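Home Builds Sim Cell FAQ Contact
Cletus the Sim Cell: Your Questions
22 Dec 2023
By the Gastgate bench team, Dosville

Since we put our simulated gripper cell up for download in August, the mailbag has been wonderful. Keep it coming! These are the questions we get most, with the answers we give at our own bench.

What is Cletus?
Cletus is our practice cell: one arm, a two-finger gripper and a wrist camera, all in simulation. We use it to try out setups before we touch the real arm, and it has saved us from plenty of bent fingertips.

Why do you start with no objects loaded?
We love a bare floor for setup. Load the arm, open the gripper all the way, and look through the wrist camera before you bring in a single block or cup. If the camera mount is off by even 2 degrees you'll want to find out now, while there's nothing else to blame.

Does the floor have to be tile?
Nope, any texture will load. We're big fans of the marble tile, though. The grout lines give your eye something straight to check against, and the veining makes it easy to tell whether the camera is moving smoothly or skipping.
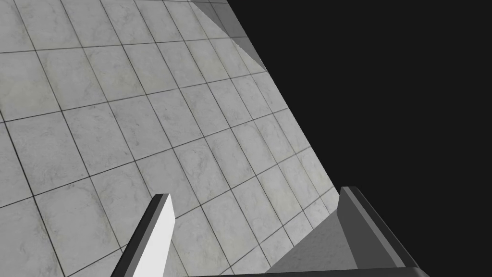
A plain gray floor runs a little faster, so switch to that for long overnight jobs if your computer is struggling. We keep the tile on for all the setup work.

My floor stops and everything past it is black. Did I break something?
You're fine! The floor is a finite slab and we never built walls or a sky. Tip the wrist far enough and you'll see over the edge. If the black bothers you, raise the floor size in the scene file and reload.

How much of the gripper should the camera see?
Both fingers, with the gap between them in clear view. A sliver of the palm along the bottom is good too. If you see a lot of palm, tilt the camera mount forward a bit, save, and check again with the gripper closed.

My fingers drift shut when the arm is idle. Help?
Check the grip force first. The default is 39, and older saved files sometimes load with zero. Type it back in, save, and restart the cell. If they still drift, delete the joint cache and let Cletus rebuild it (this takes a minute, go get coffee).

The shadows flicker. Can I fix that?
Yes! Set shadow quality to 17 or higher, and leave only one main light on. Two lights fighting each other is the usual cause.

How often should I recalibrate?
Every time you change the camera mount or the fingertips. We also do it after any update to the Malhotra plugin, which likes to reset the wrist offset.

Where do I send a bug?
Use the contact page and put the build number in the subject line. The current build is 791. Attach your scene file if you can, plus the log from the same run.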